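Workshop notebook, July, just after lunch

Kitchenware bench again. Miklós Antal dropped off the lids that came back from the Ruawai shop and I've had them out all morning, which means there is now nowhere to put a mug down. Sorry to anyone who wanted the end by the window!

The job is knobs. People keep telling us the knob on the Plerkeo lids works loose, and I wanted to see for myself before we start blaming the screws. So I've been going through them one by one: wiggle it, turn it, lift the lid by it, put it back on a pot, write it down, next. Dull but oddly soothing (radio on, door open, warm in here).

Two of them turned under my fingers straight away. The rest felt fine when cold, and I don't much trust "felt fine", so those go in the warm cupboard tonight and I'll do the same round tomorrow before anybody has made tea.

Érica Bezerra came by and asked why I was bothering with the brushed gold ones when all the grumbles were about the black. Fair question. Same fitting underneath according to the Dirnen parts sheet, so if the colour makes a difference I'd like to know why. I do rather like the gold, mind you. It looks a bit daft in the catalogue, but with the shiny chrome ring round the bottom and plain steel round the glass it's quite handsome, and the domed top is kind to the palm.
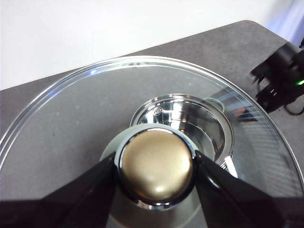 Odds and ends from the morning

Washers: the box marked Waston has the wrong size in it. I nearly used them. I've put tape across the top and written NO on it, please leave it there until I've rung them.

Glass: wipe it before you check for chips. I spent ages peering at a "crack" on one lid that came off with a damp cloth.

Weight: the big lid I put on the scales is about 356 grams heavier than the small one, far more than I'd have guessed from picking them up. Worth remembering when we pick a screw, as they all get the same one now.

Tightening: a quarter turn past snug and then stop. Miklós goes further and I wish he wouldn't, the rubber bulges out and then it never sits flat again.

Still to do: find the 11 spare knobs that were on the top shelf, ask Érica for last year's returns list, and clear the bench before the evening lot come in.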